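4.2 Levelling the water softener

1. Set the cabinet on its base tray and close the bypass valve.
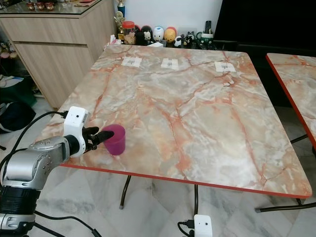
2. Turn each foot by hand until the cabinet stops rocking. Do not lift it by the brine pipe.

Note – polished tile needs the rubber pads from bag 3.

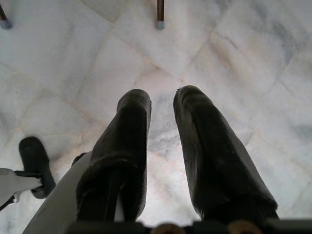 Percy Urrego writes that on his Wotthorpe unit the pads crept until he wiped the tray with spirit, and asks for this to be added. It will be in the May issue.

3. Fill with 10 kg of salt.

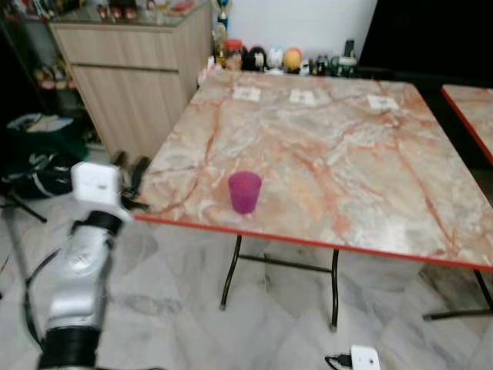 Hardness is tested before the valve is opened. Draw the sample into a clean plastic cup – a see-through coloured one is no use for the colour test. Enter the result at menu 33.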